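# Chapter 7: When Part of the Job Moves to a Machine

*After reading this chapter you should be able to:*

- tell the difference between a job and the tasks that make it up
- describe how work is divided between people and a robot arm in a kitchen
- explain why a rehearsal in simulation changes the work of planners and trainers
- list the questions workers should ask before a new system is installed

## 7.1 A kitchen with one more pair of hands

Ollance runs a central kitchen that sends out cold lunches, soups and desserts to schools and offices. On a normal weekday it makes 2,059 meals. The work starts at four in the morning and the last van is loaded before eleven. Most of the staff are cooks and kitchen assistants, and most of the assistants' time goes to things that are never written on a menu: fetching tools, putting them back, opening and closing drawers, wiping down, and starting over.

When the company began to look at automation, its managers first asked which jobs a robot could do. That question led nowhere. No single job in the kitchen could be handed over whole. An assistant may whisk a sauce, answer the phone, notice that the cream smells wrong and show a new colleague where the trays are kept, all in the space of ten minutes. A robot arm can be set up to do one of these things fairly well. It cannot do the other three.

The second question was more useful: which tasks come back so often, and in so nearly the same form, that they could be described step by step? The staff at Ollance kept a tally for the month of April. Fetching and returning hand tools came out near the top of the list. On the busiest day it was done more than 500 times.

A task such as "get the whisk" sounds like one action. For a machine it is several. The arm has to move to the tool, place its fingers on either side of the handle, close them with the right force, lift, and carry the tool without striking the counter. A person learns this as a small child and does not think about it again. An engineer has to think about every part. 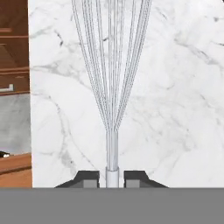
*Figure 7.1 A whisk between the two fingers of a gripper, in a simulated kitchen.*

The handle is slim and the wire loops spread much wider than the handle that stands between the fingers. A planner who looks at this kind of view will ask practical questions. Will the whisk tilt when the arm turns? Is there enough handle left for a cook to take hold of it? Does the wide end clear the edge of the drawer? The answers affect the robot's program, and they also affect what tools the kitchen buys and how they are stored.

## 7.2 Rehearsing the work before it changes

Ollance did not start with a real arm in a real kitchen. It hired Prellix, a firm that builds simulations of workplaces. In a simulation the rooms, the furniture and the robot exist only in the computer, but they are given sizes, weights and joints so that they behave in a useful way. A movement can be tried 1,000 times overnight with no broken dishes and no one standing in the way.

This kind of rehearsal changes the order in which people are brought in. In many older projects the machine was bought first, and the staff met it on the day it was switched on. With a simulation, cooks and assistants can comment months earlier. At Ollance they were asked to watch short runs on a screen and say what was wrong. Their remarks were direct. The drawer was being opened too far and would block the aisle. The arm came across the counter at the height of a person's elbow. Nobody in the kitchen stored whisks that way.

Some of these remarks led to changes in the program. Others led to changes in the kitchen – wider gaps between stations, and a marked strip of floor where staff do not stand while the arm is moving. A few were noted and set aside, and the staff were told so.

A simulation has limits that planners must keep in mind. It shows the room as it was drawn. It does not show grease on a handle, a cloth left hanging over a drawer front, or a colleague who reaches across because she is in a hurry. Staff who know the real room are the best source for this missing information, and a project that does not ask them will usually find it out later at a higher cost.

It also helps to look at a whole work area and not only at the tool. An arm takes up room even when it is doing a small job. It has to reach over a drawer, and its joints bend out to the side as it does so. A person who wants to use the cooktop next to that drawer has to wait, work around the arm, or stop it. 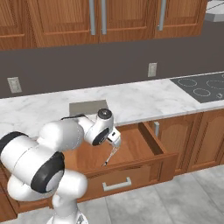 ## 7.3 What changes for the people

Three kinds of change are common when a robot takes over part of the work in a small area.

**The tasks change.** Some work goes away, and some new work appears. At Ollance the assistants now fetch fewer tools, but each shift has one person who checks the gripper pads, clears the drawers and restarts the arm when it stops. In the first plan this work was given no time at all. After complaints it was added to the schedule.

**The pace changes.** A machine repeats its cycle at the same speed at four in the morning and at ten. People do not. Where a person has to wait for the arm, or the arm for a person, one of them sets the rhythm. It should be decided openly which one it is.

**The skills change.** Okby, a bakery supplier that put in a similar system, found that 300 hours of training were needed across its staff in the first year. Most of that was spent on stopping the arm safely, clearing a fault and reporting it. Pay did not follow at first – the new duties were treated as part of the old job, and this became the main point in the next round of wage talks.

### Key terms

**Task:** a piece of work with a clear start and end.

**Gripper:** the part of a robot arm that takes hold of things.

**Simulation:** a computer model used to try out work before it is done in a real place.

**Handover:** the point at which work passes from a machine to a person, or back.

The next section follows the Jalali laundry, where the staff were asked for their views only after the equipment had arrived.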